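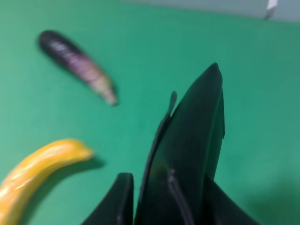

Our group spent most of February on the play kitchen for the Tututura reading corner, and we loved nearly every minute of it! Ketill Bergmann wanted plain colors for all the toy food, but Esperanza Nguyen-Tran held out for the eggplant with its purple and pale streaks — I'm so glad she did, as it looks lovely on plain green. We had 400 dollars to spend and four shelves to fill, and the vegetables went on the lowest one, where the little kids could reach them easily.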